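Chapter 6
Water Use Inside the Building

Objectives
After studying this chapter, you should be able to:
Explain the difference between a fixture's rated volume and its delivered volume.
Define trap seal, siphonic flush, and washdown flush.
Estimate the daily indoor demand of a small residential building from a fixture count.
Read a meter record and separate base flow from use.

6.1 Introduction

Chapter 5 followed water from the treatment plant to the service line. The present chapter takes up at the meter and ends at the building drain. Between these two points the water is under the control of the occupant, and the designer must work from estimates of behavior as well as from pipe sizes and pressures.

Indoor demand is uneven. In most dwellings there is a peak in the early morning, a long low period, and a second peak in the evening. A supply pipe sized for the daily average would fail at both peaks. A pipe sized for every fixture running at once would be far larger than needed. The fixture unit method, given in Section 6.4, is a way of choosing a size between these limits.

The town of Ilmont is used for the worked problems in this chapter. The system there serves 1,190 metered connections, all of them on a single pressure zone. The Clelstead apartment building, at the low end of the zone, has 143 units and its own booster pump. Supply pressure at the building meter is 90 psi, so a pressure-reducing valve is fitted ahead of the first branch.

6.2 Fixtures and Their Demand

A fixture is any device that receives water from the supply and discharges it to the drain. Fixtures are grouped by the way they draw water. Faucets and showers draw at a rate set by the user and the outlet. Tank toilets draw a fixed volume after each flush, at a rate set by the fill valve. Washing machines draw in several short periods controlled by a timer or a level sensor.
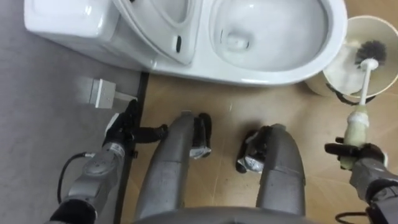

Figure 6.1 Toilet with tank and bowl. Water stands in the bottom of the bowl.

The tank toilet separates the rate of supply from the rate of discharge. The tank fills slowly through a small pipe and empties in a few seconds through a large valve. The load on the supply is therefore light, while the load on the drain is heavy and brief. For this reason the same fixture is given one value in the supply table and a different value in the drainage table. Students often use the wrong table; check the heading before reading a value.

The water that remains in a trap between uses is called the trap seal. It blocks the passage of sewer gas into the room. The seal may be lost through evaporation, through siphonage, or through back pressure in the drain. Venting, covered in Chapter 7, limits the last two.

6.3 Rated and Delivered Volume

The rated volume of a toilet is the volume per flush measured under test conditions. The delivered volume is what passes in service. The two differ when the fill valve is set too high, when the flapper closes late, or when supply pressure is outside the test range. Worked Problem 6.1 uses the Clelstead meter record to find the delivered volume for a group of identical fixtures.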